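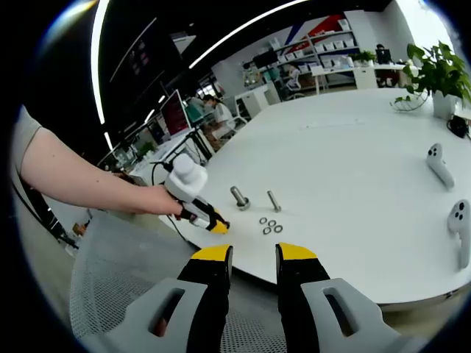
Section 4 of this guide deals with the loose hardware for your Basus meeting table: the bolts, the washers and the order they go in. Other guides tell you the fixings are "foolproof". I have put together enough furniture to distrust that word, so please sort everything before you tighten anything. Stand the bolts upright on the tabletop and lay the washers down near them, as on the white table with the curved edge, where two bolts are standing and four small washers lie just in front. One of those bolts is thicker than the other and has a round flange at its base. Get used to looking for differences like that, because the bags in your carton may not be labelled as the packing list claims.

4.1 Before you start

You will need a flat surface, a soft cloth, the spanner from the Hamann tool pouch and more time than it says on the carton. The carton says 18 minutes. Dirk Lammers, who wrote the first version of these steps, never managed it in that, and neither have I.

The hardware for one leg is packed in one bag. The full table has 8 bags. Open one at a time. I know it feels quicker to tip the lot into a bowl. It isn't, and you will be picking through washers at the end wondering which leg has gone without.

Note: The printed packing list refers to "Multus-grade" washers. This appears to be a sales term. They are the plain washers in the bag, and there is no second, better set hidden in the carton.

4.2 Sorting the hardware

1. Clear a patch of table about the size of a tea tray. Other things can stay where they are, as long as they can't roll into the parts.

2. Open the first bag over the cloth. Washers cling to the inside of the plastic, so turn the bag inside out and feel along the seam.

3. Stand each bolt on end. A bolt that won't stand should be set aside and looked at closely. It may only have a scrap of packing stuck to it, or it may have a damaged head.

4. Put the thicker bolts to your left and the slimmer ones to your right. Thick ones go into the leg plate. Slim ones go into the cross rail.

5. Lay the washers flat, near the bolts but not touching. Don't stack them yet. Two thin washers pressed together look very much like one thick one, and this catches people every time.

6. Compare what you have with the list on the inside of the carton lid. If the list and the bag disagree, believe the bag, then read 4.5.

Caution: Keep the parts away from the edge. On a tabletop with a curved edge, it is easy to misjudge where the surface ends when you are leaning across it.

4.3 Fitting the thick bolts

1. Turn the tabletop face down on the cloth. Get someone to take the other end. The leaflet says one adult can do this, and I would like to meet that adult.

2. Line up the leg plate with the holes. They should meet without force. If they don't, turn the plate end for end and try again.

3. Slide one washer on to the bolt and push it up until it sits square.

4. Start the bolt with your fingers. It should go in three full turns before it begins to resist. If it bites sooner, back it out. You have crossed the thread, and the spanner will only make that permanent.

5. Start every bolt in the plate before tightening any of them.

6. Tighten in small amounts, moving corner to corner. Stop when the washer no longer turns under your fingertip.

Caution: Do not use a powered driver. The Brelel fitting instructions, supplied with some older tables, say that a driver on its lowest setting is safe. I don't agree, and the threads I have seen stripped that way are why this caution is in the guide.

4.4 Fitting the slim bolts

1. Hold the cross rail between the legs with the smooth side facing out.

2. Put one washer on each side of the rail – not both on the same side, whatever the drawing on the leaflet seems to show.

3. Push the slim bolt through and fit the nut by hand.

4. Check the rail is level before you tighten. A drinking glass half full of water will do if you have no spirit level.

5. Tighten until snug. Leave it overnight, then check it again.

Note: You may read that the table "settles itself" and needs no second check. Go round once more anyway.

4.5 If parts are missing or left over

A missing washer is usually in the cloth, in your sleeve or under the carton flap. Look there first. If it really is missing, order spare kit 338, which covers both bolt sizes. Do not order kit 1082, even though the leaflet mentions it on the same page. That one is for the shelf unit and its washers are too wide for the leg plate.

Left-over parts are more of a worry. The leaflet says that extras are "supplied for your convenience". Perhaps they are. I would still check each rail for a washer on both sides before putting anything away in a drawer.

Go on to section 5 once the table is standing on its own legs and does not rock when you lean on each corner.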